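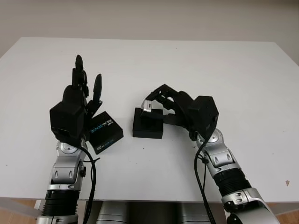

Fig. 1. Bench check: right hand on the silver part, left hand open beside the RealSense box.

Setting Up and Looking After the Brallby Cell
Robotics project report, Grandwood College, Nyarko Building

1. What we were asked to do

The brief was to take over the two-armed cell known as Brallby, bring it to a state where another group could use it, and write down how. The previous group had left us a folder called FINAL and a second folder called FINAL use this one. Neither mentioned the wrist cameras. We have tried to do better, and the handover sheet that goes with this report has been read by at least one person who didn't write it.

The work fell into cleaning, cables, camera mounts and calibration. We had planned to spend most of our time on calibration. Most of our time went on cables.

2. Cables

A cable that runs along the outside of a forearm needs enough slack for the wrist to turn fully, and little enough that it doesn't catch on the table. These two amounts overlap, though not generously. When we inherited the cell, one camera dropped its connection whenever the wrist rolled past a certain angle. We blamed the driver for a week. We then blamed the hub, bought another hub, and now own two hubs.

The fault was a tight loop pulling on the plug. We undid the ties, moved the wrist slowly by hand through its whole range with the motors off, and tied the cable again at its loosest point. The connection has stayed up in every run since. The method is written on the handover sheet in capitals, which reflects our feelings at the time.

3. Camera mounts and screws

Gosar supplied the replacement bracket screws, along with a leaflet recommending that they be checked regularly. We took "regularly" to mean when something went wrong. By April we had changed our minds.

The first sign of trouble was that the right hand began closing short of its target. It did so by the same amount each time, and we spent an afternoon adjusting the grasp offset in software until the results looked fine. They went on looking fine until somebody leaned on the camera bracket, at which point they looked terrible. The bracket had been moving. Our software offset had been carefully matched to a loose screw.
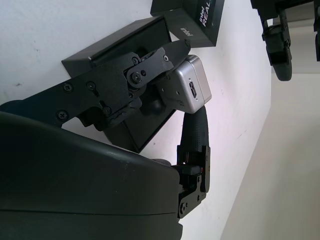 Do the wrist screws need checking if the calibration still passes?
They should be checked before every session whatever the calibration says, as a bracket can be loose and still be sitting in the right place when the test is run.

The routine we settled on is short. Power the arm down. Hold the camera and press gently each way. If anything shifts, take out the screws on that bracket one at a time, clean the threads, add a little threadlock and put them back, tightening a bit on each in turn. Leave it overnight. We skipped the last step once and can report that threadlock really does need the time it asks for.

4. Calibration

With the bracket firm, we measured the camera offset again. The old settings file had 171 mm. Our own measurement came to 174 mm. The missing 3 mm accounted for the short grasps very well, and we would have found it sooner if any of us had owned up to having a ruler.

The full calibration was repeated 4 times with the arm parked and restarted between runs. All the results agreed to within what the cell needs for handling small parts. We then deleted the software offset from the earlier afternoon, with a small amount of ceremony.

The table itself also matters. It has no fixings to the floor, so a good shove will move it relative to the robot. We have marked the floor with tape and asked people not to shove it. The tape is working better than the asking.

5. What is left undone

The cable ties should be replaced with proper clips. The start-up script still prints a warning about a sensor that we cannot find on the robot or in the parts list. It does no harm, and we have left it for the next group, together with one of the hubs. There is now only one folder.

Related reports
Brallby cell: handover sheet
Grip force tests on small parts
A parts cupboard for the Nyarko Building
Choosing cable clips for moving joints
Grandwood line follower, second attempt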